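Fiducial pose flips near head-on view, gripper-mounted camera

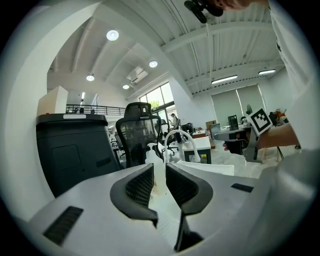
Posted by gill_sw
Controls and perception, Zerkach integration team
Wed 31 August

I am estimating the pose of a second gripper from a square marker card fixed to it. The camera is on my own handheld gripper and looks out between the finger pads. Detection is fine. The ID is read correctly nearly every time, and the corners look good when I draw them over the image. The problem is orientation.

When the card is close to parallel with the image plane, the estimated normal jumps between two values. Translation barely moves. Tilt the card well away from head-on and the jumping stops. In my last log of 3875 frames I counted 213 flips, almost all of them inside a few short stretches where the card was facing me.

What I have already done:

Recalibrated the intrinsics with a fisheye model. Reprojection error is low in the center and a bit worse toward the corners.
Turned on subpixel corner refinement.
Averaged the rotation over 14 frames. This made it worse – the average lands between the two answers and matches neither.

Downstream is a Gutance planner that takes the relative pose between the two grippers and replans on every update. It does not cope with the normal swinging back and forth. Is this a calibration problem, or do I need a different solver?

prornby_dev
Member, perception board

It is neither. You are hitting the planar pose ambiguity. Four coplanar points seen under weak perspective have two poses that reproject almost equally well, mirrored in tilt about the line of sight. With a small marker and a wide lens the perspective effect across the card is tiny, so corner noise decides which one wins on a given frame.

Your solver probably computes both and returns the one with the lower error. Ask it for both. In OpenCV that is solvePnPGeneric with the SOLVEPNP_IPPE_SQUARE flag, which returns two rotations, two translations and the reprojection error for each. Then:

1. Compute the ratio of the larger error to the smaller. If it is well above 1, take the better solution and reset your track to it.
2. If the ratio is near 1, do not trust the error. Pick the solution whose rotation is closer to the last accepted one, measured as the angle of the relative rotation.
3. Do step 2 in the world frame if you have odometry for the camera. A handheld camera rotates quickly, and comparing in the camera frame will sometimes choose the wrong branch.
4. Filter after the choice, never before. Your average failed for this reason.

Start the ratio threshold at 2 and tune it on your log. Note that IPPE_SQUARE expects the four object points in a fixed order, centered on the origin. Get that wrong and you will see results that look like a different bug.

Undistort the corner points with the fisheye functions before solving, then pass an identity camera matrix and zero distortion. The errors will then be in normalized units, but a ratio does not care.

If you can change the hardware, put two markers on the other gripper at an angle to each other and solve for all eight corners together. Non-coplanar points remove the ambiguity as long as both are in view.

benchnotes
New member

Had something like this. A bigger marker fixed it for me. Also check that the card is flat, paper on tape curls.

gill_sw

Both solutions, ratio test, world-frame comparison: flips on the same log went from 213 to 14. The ones left are all right after the card comes back into view, when there is no recent pose to compare with. I now hold the planner update until the ratio test passes once after reacquisition – it costs a short delay but the planner is stable.

Will try the angled pair in October when the new mounts are printed. Marking the first reply as accepted.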